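The Offset

Ileana Mihăilă had written the alignment module in her second month at Draster, and for most of a year no one had any reason to open it. It took the stream from the overhead camera and the streams from the two hand grippers and put them on one clock. Then the planner learned from the result. When a jaw closed, the planner had to know what the wrist had been seeing at that moment, and the alignment module told it.

On Wednesday, June 11, 2025, Nipon Jitpraphai sent her a plot with no message attached. It showed the left jaw opening and the left wrist camera watching it open. The two lines had the same shape. One was behind the other by 34 milliseconds.

She went to his desk.

"Is it every episode?" she asked.

"Every one I checked. I checked 30."

"And the right hand?"

"The right hand is fine. It's off by 2."

She pulled up a chair. Outside the window the parking lot at Gornau was half full, and somebody was trying to back a van up to the loading door. Nipon opened the log for the newest build of Kudis, their training tool, and scrolled until he found the line where the offsets were read in. Both hands had a value. The left one was a number Ileana recognized. She had typed it as a placeholder, meaning to measure the real one later that week.

"That's mine," she said.

"I know. It has your initials on it."

"How many episodes have we trained on since then?"

He had already looked it up. "1,403."

She thought about the weekly reports. For months the policy had been late with the left hand. It would reach the plug, stop a little short, and close on air. They had blamed the left jaw motor and replaced it. They had blamed the way Kulap Bunnag held her wrist, and Kulap had changed the way she held her wrist, which gave her a sore thumb. Ánh Lý had spent most of the spring tuning the left arm's controller to be more aggressive, and it had helped a bit, enough that everyone kept going in that direction.

"Who knows?" Ileana asked.

"You and me. I wanted you to see it first."

"Okay. Let's tell Ánh."

Ánh was at the standing desk by the printer, eating rice out of a plastic box. She looked at the plot for a long time and put her fork down.

"So my gains are wrong," she said.

"Your gains are right for a hand that's late," Nipon said.

"That means they're wrong."

"Yes."

She asked whether the old data could be saved. Ileana said it could. The raw timestamps were still there, and the shift happened only when the files were read. They would fix the number, rebuild the set, and train again from the start. It would cost them the demo for Dumitrescu, or at least the version of it they had promised. Ánh said she would make that call herself. Then she picked the fork up again and went on eating, standing, with the plot still open in front of her.

To get the real number they needed new recordings. Kulap Bunnag went in with both grippers, and Ileana sat outside the curtain with a laptop on her knees. The overhead view and one of the hand views came up in separate windows.

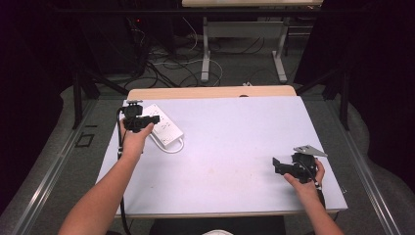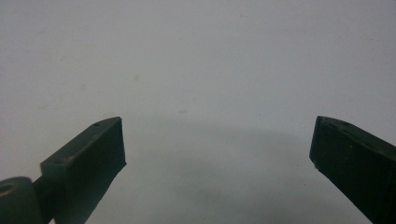
"Open and close, slowly," Ileana said through the curtain. "Then fast. Left hand first."

"How many times?"

"Until I say stop."

She could hear the jaws click. She had written a short script that found the moment each pair of fingers began to move in the video and matched it to the encoder reading from the same gripper. It printed one line per click. The numbers jumped for a while and then settled. She let it run longer than it needed to.

"Stop," she said. "Thank you. How's the thumb?"

"Same as yesterday. Can I go back to holding it the normal way?"

"Yes. Please do."

There was a short silence behind the curtain.

"So it wasn't my wrist," Kulap said.

"No. It was a number in a file. I put it there."

Kulap came out with her jacket over her arm. She didn't look angry. She asked if the old episodes were garbage, because some of the long ones had taken her whole afternoons, and Ileana explained about the raw timestamps. Kulap nodded and went to get coffee.

Ileana changed the left offset. Above it she added a check that refused to load any hand whose offset had no measurement file behind it. She ran the tests. One failed, an old one that had been written against the wrong value, and she fixed that too. In the commit message she wrote what the number had been, what it was now, and how long it had been wrong. She put Nipon down as reviewer.

He approved it at ten past six. The rebuild started a few minutes later, and she stayed until the first hundred episodes had gone through.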